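Gathering folding and bed-making examples at home, how many before it's worth training?

Lustby Community Help > Home robotics > Learning from examples
Posted Jan 11, 2019

Hi all! I've been recording examples with a hand-held gripper in a friend's spare bedroom and I'm up to 59 of them now, mostly tugging a quilt up toward the pillow and flattening it out. I'm using the Vimov scripts to sort the clips and then (in theory) I'll train on my old desktop. Before I spend another weekend on this I'd love to hear from people who have done it. My arms are killing me!

The bed has a Paul Frank quilt on it, big monkey face and all, with bands of turquoise and pink and polka dots. I'm kind of worried the model will learn the monkey and nothing else. Would you swap in a plain one? 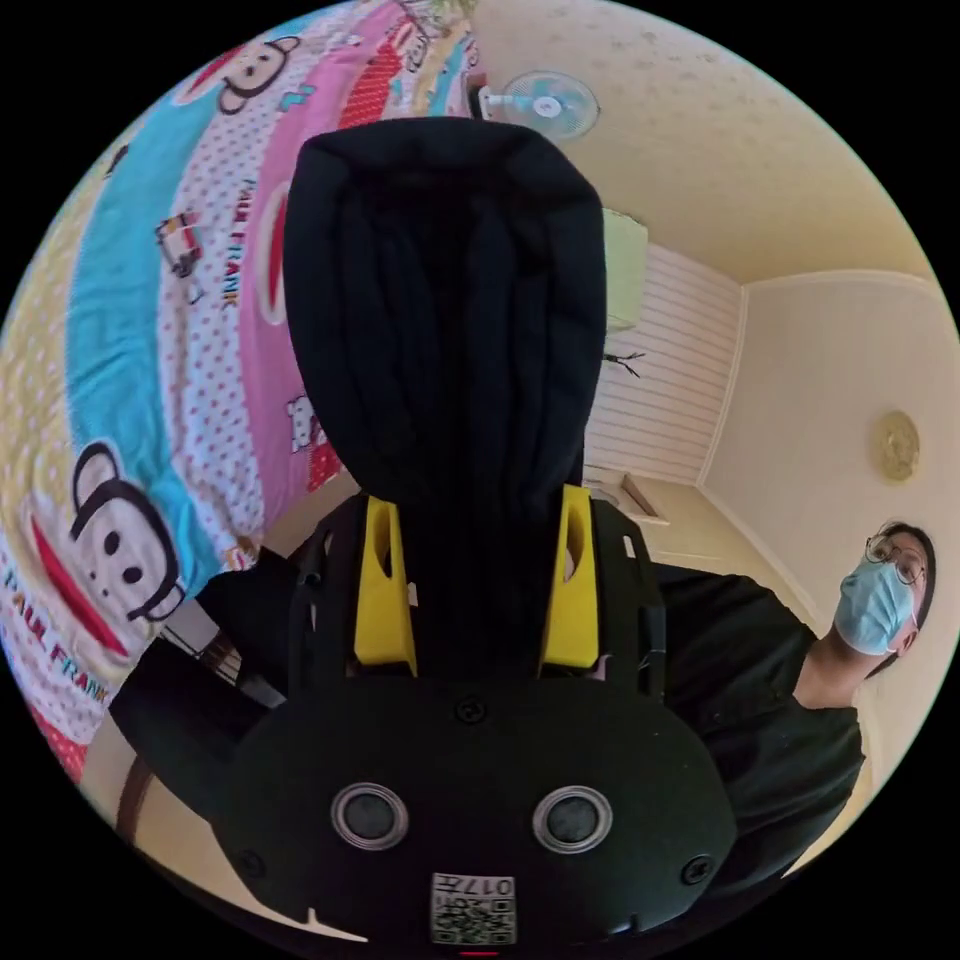

Should I throw out the examples where I fumbled the grab?

Keep the ones where you missed and then recovered, and drop the ones where you gave up halfway. A recovery shows the model how to get back on track. Put the dropped ones in their own folder in case you want them later.

Thanks in advance, I'll check back after dinner.

plultov_fan
I was in your shoes in August. My first try was 27 examples and the arm just sort of hovered over the bed, very sad. At 444 it got the near corner most of the time, and the far corner was still hit or miss. So keep going! On the quilt thing, don't swap it, add to it. I borrowed blankets from everybody I know and did a batch on each, and I moved where I stood between batches too. Also do short sessions. Mine got sloppy after 16 in a row and I could see it in the clips (fast, jerky, grabbing way too much cloth).

villanueva_garage
depends on your model. mine was fine with less but I only did towels

quiltcorner
Check that the clip starts before you touch the fabric. I trimmed mine too tight and had to redo a whole afternoon. The Vimov trim setting is under Options, second tab I think, they may have moved it.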